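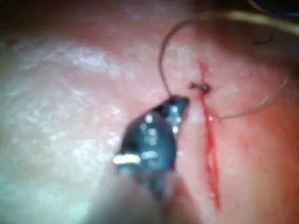 # Knots, loops and loose ends

Hi, and welcome to the stitching page! I'm Selma Hoxha, I teach the closing and knot-tying evenings in Dunmore, and I've wanted a gallery for ages that's only about thread. Lots of surgical pages show you the big impressive stuff and then skip the closing up as if it happens by itself. I love the closing up. I could look at a tidy row of stitches the way other people look at cakes.

It's a small gallery and I'd like it to stay slow. Look for as long as you want, then read my rambling underneath (or don't, I'll never know).

## One knot, one big loop

A small dark knot sitting across a thin red cut, up toward its top end, with the thread swinging away from it in a wide, loose oval. Look how fine the thread is next to the jaws!

Follow the cut down and it stops being a single line - in the lower half it splits into a few fine red streaks, then narrows again near the bottom.

## Things I'd point at if you were sitting next to me

**The knot.** My students always look at the cut first and I always look at the knot. I like a compact one, a little bead of a thing. Beginners tie big hopeful knots with extra throws piled on top for luck, and then there's a lump to work around for the rest of the row.

**The slack.** A big loop of thread looks lazy, and it makes new people nervous. They want to pull everything tight right away. Leave it alone for a second! Slack gives you somewhere to go, and if you can see the whole curve you can see where it's about to cross itself. I'd much sooner have a generous loop out in the open than a short angry tangle right down by the knot.

**The edges.** You want the two sides to meet and that's all. The word I use in class is "kiss," which gets a groan every single time, and I'm not giving it up. Squeeze too hard and the edges pucker, and you'll see it along the whole line.

**The texture.** Get in this close and a surface you'd have called smooth is covered in a fine, pore-like pattern. I find it kind of beautiful, and I know that's not everybody's reaction.

## Practicing at home

You don't need much. I started on a folded dish towel, moved on to banana peel, and spent most of one December on a foam pad from Stullo that I'd cut and closed so many times it looked like a road map. Kalliopi Dervishi, who shares the Dunmore evenings with me, swears by orange peel, and her knots are better than mine, so take that how you like.

My usual homework is 21 knots in a row on something soft, no rushing, and then stop for the day. Use thread in a color you can see against whatever you're stitching. Cut your lengths longer than you think you'll want. If your shoulders are up by your ears, put everything down and have a drink of water.

Please don't practice on anything you're planning to eat afterward. I've had to say that out loud to a grown adult.

## Coming along

We meet upstairs in Dunmore and there's room for 13 at the tables. The Nasdale people usually drive over together, and anyone coming from Preltville should leave early because parking fills up fast. Next evening is Tue 9 April. Bring reading glasses if you use them, and tie long hair back - it gets into the thread more often than you'd believe!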